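Lostum Shared Workshop
Minutes of the house meeting, Tuesday, 7:00 p.m.

Chair: Brenda Whitlock
Minutes: Roy Blackburn
Present: 11 members. Two members sent regrets, one of them after the meeting had started.

1. Opening and minutes of the last meeting

Brenda opened the meeting at 7:05. The minutes of February were read. One correction: under item 4 it says that the bicycle stand will be sold. It should say that the bicycle stand will be offered for sale to members first. With this correction the minutes were accepted.

The agenda was accepted with one addition, the front door lock (now item 7).

2. Money

The balance at the end of the month was $1092. Membership fees of $395 came in, and three members still have to pay for this quarter. Roy will write to them once more in a friendly way.

The largest expense was the repair of the extractor fan by Van Rooij. The bill was higher than the first estimate, as a second visit was necessary. Brenda asked if we had agreed to the second visit in writing. We had agreed on the telephone only. From now on every change to an order must be confirmed by e-mail, also when it is a small one.

3. Hand tools and the green case

The green case has been discussed at two meetings already. The question is where it should live. Some members take it to their own bench and keep it for the evening, others want it in one fixed place. At the moment it stays on the white table by the leaf wallpaper, and the black screwdriver with the orange collar lies on the lid, in the hollow for the handle.

One member found it wrong that a screwdriver is left on top of a case and not put inside. Another member answered that this one is used many times a day and that opening the case each time is a nuisance. After some discussion it was agreed that one screwdriver may stay on the lid during opening hours. The person who closes in the evening puts it inside.

It was also noted that the back edge of the white table is dirty where it meets the metal strip. The cleaning list says "wipe tables" but the cloth does not reach into this corner. Roy will add a line to the list: use the small brush first, then the cloth.

The tote bags were mentioned too. The dark blue one and the white one with blue print were both lying on the same table, next to the case. They were put on the agenda in February as lost property and no owner came forward. Decision: they stay until the end of March, and after this they go to the shelf for common use.
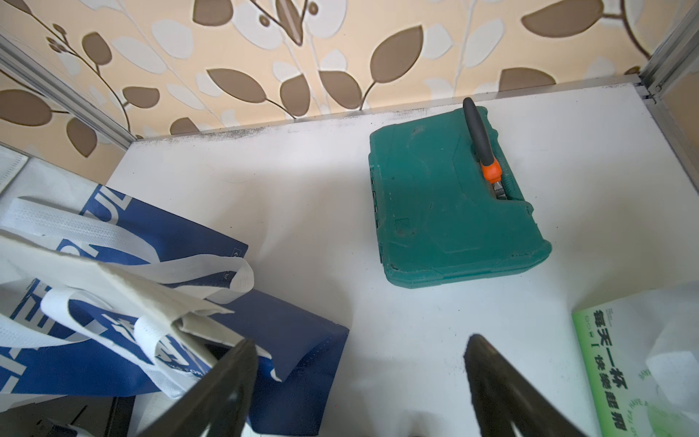
4. Baskets and small parts

The wire baskets were hung up after the January meeting, so this was the first time to hear opinions. Most members are content. The table is more free and the small things are at the height of the hand.

Points raised:

– The center basket should be for vials and bottles only. The small white vials go on the upper level, the glass bottles with dark caps on the lower level. At present it is kept in this way and it should remain so.

– The vials need labels. Two members said they know the contents by heart, but this does not help a new member. Brenda has label paper at home and will bring it. The labels should be written by the people who filled the vials.

– The black rack with the loop handle is lying along the top of the vials. It is difficult to take out a vial without moving it. A hook for the rack was proposed. Roy will look if there is a suitable one in the drawer before we buy anything.

– The right basket has compartments, but there is no agreement what belongs in them. The small beige and brown items in the black holder can stay for now. Proposals for the other compartments can be written on the sheet by the door.

A quotation was received from Prirnus for two more baskets of the same kind, $77 together with delivery. The vote was seven in favor, two against, two abstentions. The two votes against wished to have it noted that they like the baskets but would prefer to empty the old cupboard first. The order will be placed this week.

5. Things that stay on the white table

The rule from last year says that the table must be clear at closing time. In practice it is not followed, and Brenda said that a rule which is not followed should be changed or taken away. The members went through the things one by one.

Tissues: there are two boxes, the big blue one and the smaller white and green one. It was asked if we need both. The smaller box was brought by a member with a sensitive nose and is meant for everybody. Both may stay, at the back. Used tissues go in the bin and not on the table.

Green case: see item 3.

Flat black case with the yellow label: it may stay at the front left if it is closed. The member who uses it most asked that it is not put under other things.

Loose paper: notes left on the table will be thrown away on cleaning day. If a note is important, please put a name on it or pin it to the board.

The new wording of the rule is: "At closing time only the tissues, the green case and the black case remain on the white table." Accepted with no votes against.

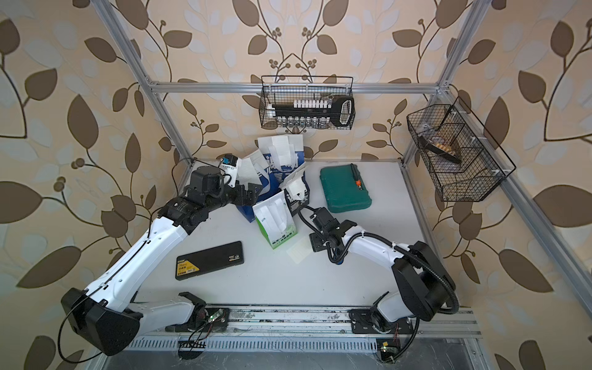

The white table with the hanging baskets, tissue boxes and cases (items 4 and 5)

6. Open evening in April

Drutesau asked if they may bring a small group to the open evening. The members are in favor, but the room becomes full quickly. Last year we printed 893 leaflets, a strange number that came from the paper we had left, and more than half were still in the box in the summer. This year we print less and put a notice at the library and the bakery.

Coffee and tea: two members offered to do it. Cake is welcome from everybody. Please tell Roy beforehand if it contains nuts.

7. Front door lock

The key turns badly when the weather is cold. Roy will try graphite powder. If there is no improvement, a locksmith will be asked for a price before the next meeting.

8. Other business

A member asked if the leaf wallpaper will be replaced when the walls are painted. There is no plan for this. Opinions about the wallpaper were divided and the discussion was stopped by the chair at 8:40.

The radio volume was mentioned again. Please ask the others in the room before you turn it up.

9. Actions

Roy: letter to the three members, new line on the cleaning list, hook for the rack, graphite for the lock
Brenda: label paper, order to Prirnus, answer to Drutesau
All: proposals for the compartments of the right basket

Next meeting: first Tuesday of the month, same time. The meeting was closed at 8:50 p.m.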